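Home, shoes off, feet killing me. I want to get this down before I forget half of it.

So the open day at Culluvis was today and I went! I almost bailed, it was raining sideways at breakfast and the bus out to Sostholm takes forever (bus 12, then a walk past the tire place and a long wet fence). I got there at ten and there was already a line out the door, mostly parents with kids and a few guys in matching Robichaud jackets who clearly knew everybody. They gave me a paper badge with the number 143 on it and a marker to write my name, and the marker was dead. I was just 143 all morning.

The first hall was big machinery behind glass and I'll be truthful, diary, I got bored. There was a talk about palletizing with a lot of slides. The man in front of me ate an entire sleeve of crackers through it. I slipped out before the questions and followed the noise down the hall to the room with the small arms, and that's where I stayed until lunch.

I loved that room. Everything in there is table size, so you can stand right up against it, and the people running it were happy to talk to anyone who stopped. I had the blue arm pretty much to myself for a while. Blue plastic nearly all over, with the screw holes showing and the wires right out in the open, like something you could put together on a kitchen table if you had the patience (I don't). 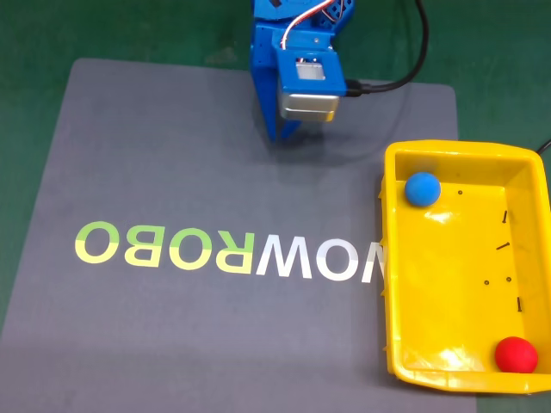

I asked way too many questions. How do you teach it where to go, what happens if you bump the table, can it tell one thing from another, does it ever get stuck. The woman at the table said it gets stuck all the time and that's most of her job. She used to teach middle school and said it's the same skill set, ha. She also told me the Clurmont kids come in for a whole week in August and get to run the arms themselves, and I was openly jealous of a bunch of twelfth graders.

Lunch was a hot dog and a very small coffee. I sat on the steps with a family whose little boy kept doing robot arms at his sister until she cried.

I went back in at two for the drawing. The prize was a starter kit and they called 129, so close and yet not close at all. I still have the badge, it's stuck to the fridge.

Looked up arms online on the bus home. The first one I clicked was $2,498, so that was a short search! There must be cheaper ones. I might ask about the evening class they had on the flyer, if I can find the flyer. It was in my coat pocket and the coat is soaked.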